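**Benidside Study Room - notes from the desk meeting, Sat 4 January**

Kevser Yazıcı in the chair, Chibuzor Dauda taking notes (so blame me for the spelling).

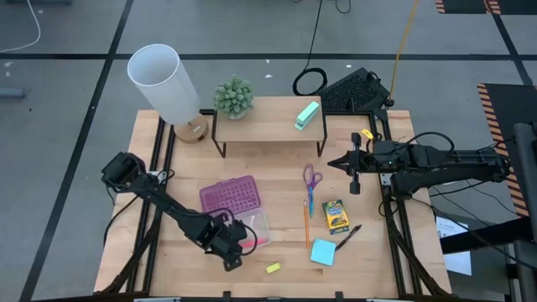 *The butcher-block table, with the lamp, the riser and the purple pencil case.*

**Lamp.** Kevser likes the white one on the round wood base and so do the rest of us, although we went back and forth for quite a while over which corner suits it. It stays at the back left, beside the riser, until we meet again.

**Riser.** Agreed to keep the plant on the left end. Chibuzor would like the mint-green stapler to live on the right end and to be put back there, please, by whoever borrows it - a long and good-natured talk followed about who borrows it.

**Pencil case.** Everyone is fond of the purple lid with its little holes. Kevser will ask Mercado for a second one for the evening group, which is up to 11 now, and lovely to see!

**Money.** We have 165 dollars left for the room. Nearly 16 of that is promised to Clondow for the potting soil, and the rest carries over.

**Any other business.** Funeo's catalog is going round, so do pass it on when you've had your look. Thanks to Kevser for the lemon cake.

Next meeting in February, day to be settled by phone.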